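3.2 How people talk about small rooms

I'll admit I went into the Sindmont interviews expecting to hear about kitchens. Everybody has opinions about kitchens! But when Ekkachai Phromma and I sat down with the first batch of transcripts (40 of them, and a lot of coffee), the room that kept coming up was the bathroom, and the word that kept coming up with it was "narrow." People said it with a sigh, or with a laugh, and a few said it before we'd even asked a question.

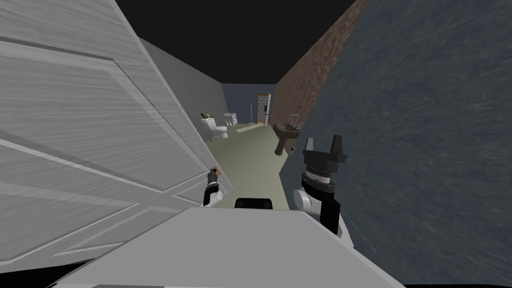

Figure 3. A long, narrow bathroom between two side walls (computer rendering).

So we went back and coded all 597 mentions of room shape by hand. I did the first pass and Ward Verstraete did the second, and we argued over 14 of them until we agreed. "Narrow" mostly turned up in stories about sharing: who showers first, who waits in the hall, whose towel goes where. "Small" was a different animal. It came up with money, and with moving out someday. I hadn't seen that split in the Onsri material, and I'm still not sure my coding scheme there was fine enough to catch it. Section 3.3 takes up the hallway stories.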